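4.2 Gripper comparison on small cylindrical parts

The second part of the evaluation concerns the choice of fingers for the two-arm cell. The first design, referred to below as Plorka, uses broad fingers with flat inner faces. The second, Tillar, is narrower and ends in a tip that can be brought down beside a part lying close to its neighbors. Both designs were run under the same controller, with the same speed limits and the same closing force, so that differences in the results could be attributed to finger shape and to the view available from the wrist camera.

Small cylindrical parts were selected because they present several difficulties at once. They roll when touched off center. Their polished surfaces produce highlights that move as the arm moves, and a part may present a closed end, an open mouth or a side wall depending on how it comes to rest. Brass cartridge cases and bullets have all of these properties and are made to close tolerances, which removes part-to-part variation as a source of error. The parts were placed by hand on a dark, veined tabletop. An earlier series on a plain gray mat had been judged too easy by the operators, and its results are not included in this section.

Each finger design completed 72 trials. A trial began with both arms in the home position and ended when the target part had been lifted clear of the surface and held for 2 seconds, or when the operator called a failure. Operators were instructed not to correct the position of a part once a trial had begun, including cases in which the part had rolled against another. Ffion Mathias and Ermanno Tedesco operated the cell, and Mehwish Paracha reviewed the recordings without knowledge of the closing force in use.

Failures were sorted by cause. The most common cause with the Plorka fingers was contact with a neighboring part during the approach. The fingers were wide enough that the operator often had to choose between disturbing a second part and approaching from a poor angle. Once the fingers had closed, however, the grip was secure, and very few parts were dropped during the lift. The Tillar fingers showed the opposite pattern. They reached crowded parts without difficulty but held them over a short length, and a case gripped near one end tended to turn in the fingers as it left the surface.

The wrist camera introduced a further effect that had not been expected at the planning stage. With the Plorka fingers open, the lower part of the view is largely taken up by the fingers themselves, and a target near the bottom of the view may be partly hidden until the arm has moved. Operators reported that they learned to begin the approach from farther back. This habit lengthened the trials but reduced the number of missed grasps. When the other arm was also lowered to the table, its gripper and cables were in view as well, and the automatic part detector supplied by Bevan at times marked its status lights as highlights on metal. A mask covering the known position of the second arm removed most of these false detections. The mask was applied in all trials reported here.

Camera exposure was fixed at the start of each session. Automatic exposure was tested in July and abandoned, as the dark surface caused the bright rims of the cases to wash out. The control computer logged joint positions throughout, together with nearly 800 still frames set aside for later labeling. Mererid Griffiths and Mererid Pugh labeled the position and resting direction of each part by hand, and disagreements between them were settled by a joint review.

Figure 6. Two-arm cell during the small-part trials, wrist camera view.
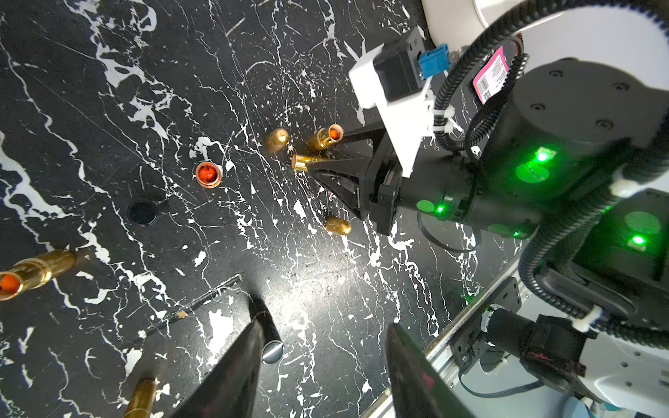

On the basis of these results, the mixed arrangement, with broad fingers on one arm and narrow fingers on the other, was carried forward to the handover tests in Section 4.3. The Brido controller required no change for this arrangement apart from separate closing limits for each hand.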